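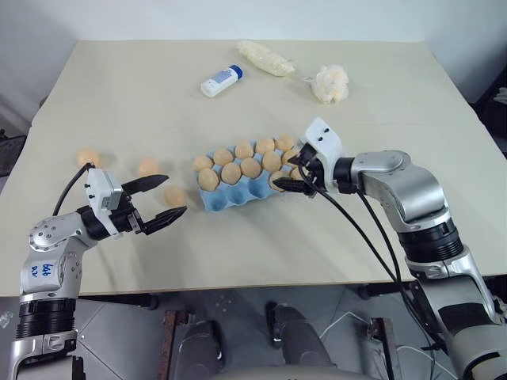 Figure 7. Two-arm egg test. Left gripper open, right gripper closed on an egg at the carton.

Section 6: Setting the grippers for fragile objects

Complete Sections 4 and 5 first. Both arms must be bolted down, homed, and able to hold position with the grippers empty. If either arm sags when you let go of it, go back to 4.3 and redo the joint offsets.

These steps were written for the Kettani arm build with the Jisosach controller board. If you are using the older Brostach board, the menu names are the same but the force values are not. See the table at the end of Section 9.

You will need:
A light-colored table with a matte top
A molded pulp egg carton
Eggs (hard-boil them for the first runs)
Kitchen scale
Paper towels
2 mm hex key

6.1 Prepare the table

1. Wipe the table and let it dry. Grit under the carton makes it creep when an egg is lifted out.

2. Set the carton near the middle of the table, where both grippers can reach it. A slight angle is fine. Do not tape it down for this test.

3. Place the loose eggs on the left arm's side, with enough space between them for an open gripper to come down over one egg without touching the next.

4. Check that the wrist cables hang free through the full swing of each arm. Leave enough slack for a loose curve. A tight cable will pull the wrist off its target and you will spend an evening looking for a software fault.

CAUTION: Keep your hands off the table while motor power is on. Use the stop button before you move an egg, even if both arms look idle.

6.2 Set the closing force

1. Turn on the controller and wait for the second beep.

2. Open Tools > Gripper > Force. Select LEFT.

3. Set Close Limit to 103. The factory value is 600, which will crush an egg.

4. Set Close Speed to Slow.

5. Press Save, then repeat for RIGHT. The two sides are stored separately and there is no copy function.

6. With the stop button within reach, jog the left gripper over a hard-boiled egg and press Close. The fingers should stop on contact.

7. Raise the arm a short distance and hold for ten seconds. If the egg slips, add 5 to Close Limit and try again. If the shell cracks, subtract 5.

Note: Clean the ridged faces of the fingers before changing any numbers. Dried egg fills the grooves and causes slipping at settings that worked the day before.

6.3 Lift from the carton

1. Jog the right gripper to an egg at a front corner of the filled rows. Corners give the fingers the most room.

2. Lower until the fingertips are beside the widest part of the egg, then close.

3. Lift straight up. Do not add any sideways motion until the egg has cleared its cup.

4. Set the egg back in the same cup and open the gripper fully before raising the arm.

5. Repeat with the left arm, using a loose egg and an empty cup.

If the controller shows error 666, the wrist encoder has lost its count. Power down, reseat the encoder plug, and home the arm again. Your force settings are kept.

6.4 Before moving to raw eggs

Run the lift with each arm until you get twenty in a row with no cracks. Then weigh one boiled egg and one raw egg. If they differ by more than a few grams, repeat 6.2 step 7 with the raw egg over a paper towel.

Save the profile as EGG and continue to Section 7.

Revised December 2023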